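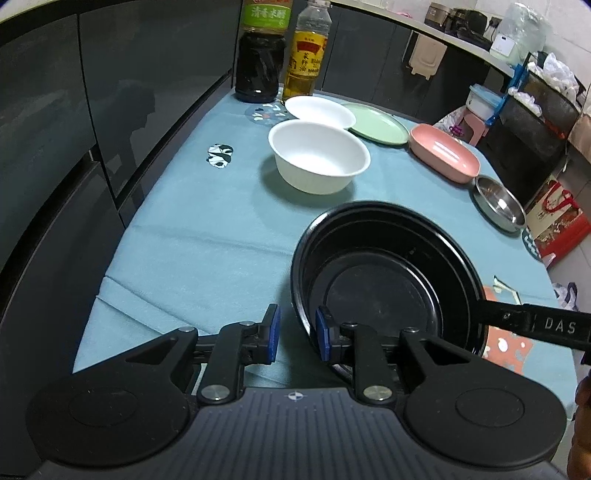
Table clearing task, black bowl, right finger pad at the near rim and the second gripper coming in from the right.

Bundivent Support Portal
Ticket 1822
Product: Haso hand-held gripper, pair
Software: Ondus Recorder, Ondus Replay
Project: Pacheco (table clearing, two arms)
Opened: 25/03/2020
Priority: normal, changed to high, changed back to normal
Status: closed

Subject: Robot closes too early on the bowl when a two-hand demonstration is replayed

Description from customer

Good morning. We use a pair of Haso grippers to teach a two-arm robot how to clear a kitchen table. A person holds one gripper in each hand, does the task at the table, and Ondus Recorder saves the path of both grippers and the opening of the fingers. Later we replay the recording on the robot to check it before we use it for training.

With one gripper everything is good. With two grippers the left arm behaves correctly, but the right arm closes its fingers before it has reached the object. On a bowl it is easy to see: the fingers come together in the air, a hand's width before the rim, and then the closed fingers push against the outside of the bowl. On flat plates it is less clear, because the approach is slower there and sometimes the grasp still succeeds.

From 104 episodes recorded until now, we believe that about 9 are affected. It is difficult to be sure, since we did not replay all of them. We did not change the software before the problem came. We did change the finger pads on the right gripper.

What we already tried:
Restarted both grippers and the recording computer.
Replayed the same episode again. The error appears at the same place each time, so we think it is in the recording and not in the robot.
Replayed the right hand alone, with the left arm parked. Same error.
Exchanged the two cables. No change.

Reply from support

Thank you for the clear description. Your conclusion that the error is inside the recording seems correct to us. When the same episode fails at the same place, the robot controller is normally not the reason.

There are two possible causes, and they look almost the same in replay. Either the finger opening of the right gripper is measured wrong, or it is measured right but stored with a wrong time, so that it runs ahead of the hand position. Please do the following test and send us the file.

Put the right gripper on a table so that it cannot move. Start a recording. Open and close the fingers slowly by hand, with a short stop when they are fully open and a short stop when they are fully closed. Then lift the gripper and put it down again, and close the fingers one time exactly when it touches the table. Stop the recording and export it with the option "raw streams".

Please also tell us which profile is selected in Ondus Recorder for the right gripper. You find it under Devices, then Right, then Fingers.

Customer

The file is attached. The profile for the right gripper is "Standard pad". The profile for the left gripper is also "Standard pad". I did not know that there are other profiles.

I want to add one observation. In the good episodes the demonstrator was slow and waited a moment near the object before closing. In the bad ones the hand moves without waiting. I cannot say if it is important.

Support

It is important, thank you. We looked at the raw streams and we see both problems, a small one and a bigger one.

The small one: with the fingers fully closed, the right gripper does not report zero. It reports a small opening. Such an offset is normal after a change of finger pads, when the width calibration was not repeated. It makes the robot close a little more or a little less than the person did, but it cannot explain a grasp in the air.

The bigger one: when you touch the table and close, the closing comes in the file before the touch. The finger stream of the right gripper is ahead of the position stream. In a slow demonstration with a pause before the grasp, the shift disappears inside the pause. In a fast demonstration the robot closes while the arm is still traveling. It fits well with what you observed.

Please open Sync in Ondus Recorder and look at the line "Right, fingers". Does it say "device clock" or "host clock"?

Customer

It says "host clock". The other three lines say "device clock". I am sure that I did not choose this, but more than one person is using this computer, so I cannot promise it.

Support

Then we have the cause. All streams must use the same clock. When the second gripper is connected while the Recorder window is already open, the finger stream can fall back to the host clock without any message. We can repeat this in our office and we have reported it to the developers as a bug.

Please proceed in this order:

Close Ondus Recorder completely.
Connect both grippers and wait until both lamps are steady.
Open Ondus Recorder and set all four lines under Sync to "device clock".
Run the width calibration for the right gripper.
Record a short test with the table touch as before.

Do not repair the old episodes yet. First we want to see that a new one is correct.

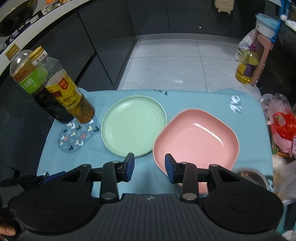

Do we have to repeat the full calibration each time the finger pads are changed?
Only the width calibration is needed after a change of pads. The position calibration stays valid as long as the camera and its mount were not loosened.

Customer

Done in the given order. In the new test the closing and the touch come together. The closed position of the right gripper is now zero.

After this I recorded new two-hand episodes with the bowl, with fast movement on purpose. In replay the right arm now arrives at the rim with open fingers and closes there. The left arm is the same as before.

One point remains. For the pink dish the robot still presses the rim a little more than I like. The dish does not move away and does not fall, so maybe I am too careful.

Support

We are glad about the bowl. For the dish, please check the value "Closing margin" in Ondus Replay. Replay tries to close slightly further than the recorded opening, to be sure of a firm hold. For hard dishes with a thin rim we recommend to set it lower, and to raise it again for anything soft. The value belongs to Replay only. It does not change your recordings and it has no influence on the training data.

For the old episodes you have two possibilities. You can delete those with the wrong clock and record them again. Or you can use the tool "Shift stream" and move the right finger stream later until the closing fits the touch. We prefer the first way, because the shift was not fully constant in the file that you sent. Near the end of the recording it was larger than at the start.

To find the affected episodes you do not need to replay all of them. In the episode list, right-click on the header and show the column "Clock". Every episode with "mixed" in this column is affected.

Customer

I found the column. There are more episodes with "mixed" than I estimated. Some of them looked good in replay because the demonstrator was slow, but I will remove them also. We will record them again with both hands, starting with the bowls and then the plates.

With a lower closing margin the dish is fine.

Please can you show a warning in the Recorder when the clocks are not the same? A red line would be enough for us.

Support

The wish is added to the bug report. Until a corrected version is available, please look at the Sync page each time before the first episode, and always connect both grippers before you open the program.

Cause: finger stream of right gripper stored with host clock; width calibration missing after change of pads.
Solution: all streams set to device clock, width calibration repeated, mixed episodes to be recorded again by customer.
Ticket closed with agreement of customer.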